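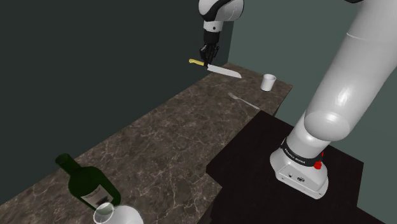 I keep being told that setup is the part of robotics that simulation has already solved. You build the cell on a screen, you put the arm on its table and the table against the counter, you teach it to handle the kitchen things, and by the time real hardware shows up the hard work is behind you. I looked after one of these cells for 15 months. I don't buy it.

Take the base. In a simulated kitchen the base sits on the table because somebody typed in a position and it will sit there until somebody types in another. Ours was bolted down, and it still moved. Not much: 2 millimeters over one winter, after we had the table pushed back for floor cleaning and then pushed forward again "to the same spot." The arm ran without a single error. It just started picking up forks a little too close to the tines, and we spent most of February blaming the vision software.

The people at Vonen, who sold us the setup package, had a page on this. It said to re-run the calibration if performance drops. Fine, but how far does it have to drop, and who is watching? Their demo had no answer because their demo had never been bumped by a cart.

Then there are the fingers. I have seen simulated grippers hold a knife where the handle meets the blade, level and steady, and I believe the simulator when it says the grip is good. The simulator knows what the finger pads are made of and how slick the handle is, or at least it has been given a number and never questions it. Real pads pick up dish soap and dust. Ours lasted 9 weeks before the knife began to turn in the grip. The replacement pads were thicker than the old ones by a hair, so every closing width in the program was wrong.

Leko makes a checklist tool that is supposed to catch this sort of thing. It has 8 steps for a pad change. Checking the closing width is not one of them. I wrote it on a strip of tape and stuck it to the table next to the arm, and that strip of tape did more for us than the subscription.

Fans of simulation will say you can randomize all this. Shift the base, vary the friction, tip a bottle over, change the color of the walls. Yes, and I'd rather have a program trained that way than one that wasn't. But a program that puts up with a shifted base also hides a shifted base. Ours kept limping along, and we were later finding the fault than we would have been with something dumber that simply missed the fork.

What I would like from Ornumeo and the other outfits selling virtual commissioning is a maintenance price next to the setup price. How many hours a month does somebody stand at the cell with a hex key and a rag? I have asked three vendors. One sent me a video.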